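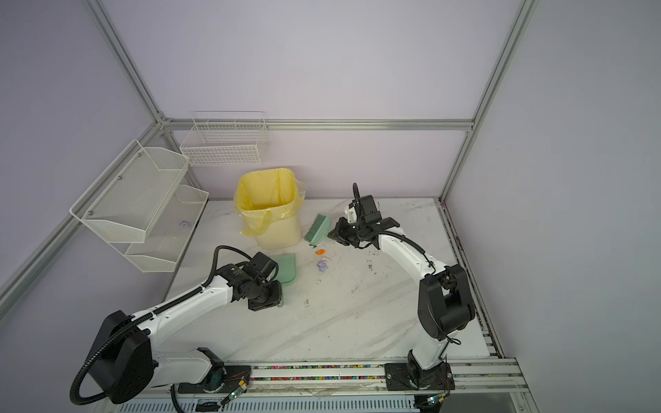 Dustpan and brush

A dustpan and brush is a pair of hand tools used to gather loose dry waste from a surface and carry it to a bin. The pan is a shallow scoop with a flat front edge and a short handle. The brush, also called a hand brush or bannister brush, has a single block of bristles set along one side of a handle. The two are normally sold together, often in matching or related colours, and are used on floors, stairs, worktops and tables.

Construction

Most household sets are moulded from polypropylene. The pan has three raised sides and an open front. The floor of the pan rises slightly from the front edge and then drops into a hollow towards the back, so that waste does not slide out when the pan is carried. Better pans have a strip of soft rubber or flexible plastic along the front edge. The strip bends to follow small unevenness in the surface and reduces the line of fine dust that a hard edge leaves behind.

The handle of the pan is usually hollow, and in many sets the brush handle clips into it or over it for storage. A hole at the end of the handle allows the set to be hung from a hook.

Brush bristles are made from synthetic fibre, coconut fibre or animal hair. Synthetic fibre is the usual choice for kitchens, as it can be washed and dries quickly. Soft bristles with split ends pick up flour, dust and fine crumbs. Stiff bristles are better for grit and soil but tend to flick light scraps into the air. Long bristles bend under light pressure and suit smooth surfaces.

Use on tables and worktops

On a table, the pan is placed flat with its front edge against the surface and its handle raised a little. The brush is drawn towards the pan in short, low strokes. Long strokes lift the bristles at the end of the movement and scatter light material.

Pieces of different sizes behave differently. Crumpled tissue and scraps of paper roll or slide ahead of the bristles and are easily pushed over the front edge, but may roll out again if the pan is tilted forward. Small flecks often pass between the bristles and need a second stroke with more of the brush in contact with the surface. On pale stone or stone-patterned tops, fine debris can be hard to tell apart from the veining -- a low light from one side makes it easier to find.

Damp waste should be wiped up with a cloth. Moisture causes dust to stick to the bristles and to the floor of the pan, and it is then carried to the next surface.

Emptying

The pan is held upright over the bin with the front edge downwards and tapped once or twice against the inside of the rim. A square bin is convenient for this purpose, as its straight side is closer in shape to the edge of the pan than a curved rim is. Where the bin has a liner, the edges of the bag are folded outwards over the rim so that waste does not fall between bag and wall. A thin liner may tear or slip if the pan is knocked against it with force. Loose fibres caught in the bristles are removed by drawing the brush across the front edge of the pan.

Care and storage

Plastic sets are washed in warm water with a little washing-up liquid, shaken, and left to dry. The brush should be hung up or laid on its back. Standing it on its bristles bends them permanently to one side. Sets used on food surfaces are kept apart from those used on floors, and different colours are commonly used to tell them apart.

Wall baskets and open mesh shelves are suitable for storage, as air can reach the bristles from below.

Variants

The long-handled or lobby dustpan has an upright handle and is used standing. The crumb set is a smaller version for dining tables, with a narrow pan and a soft brush. Workshop pans are pressed from steel sheet and resist hot or sharp waste -- they have no flexible front strip and mark soft surfaces more readily.

The Plakano table set has a pan 20 cm wide and bristles 9 cm long. The Alard workshop pan is made of steel and holds 500 ml when level. The Ayaaba crumb set has a rubber strip that can be removed for washing and is supplied with 2 spare strips.

See also

Broom
Carpet sweeper
Waste bin
Bin liner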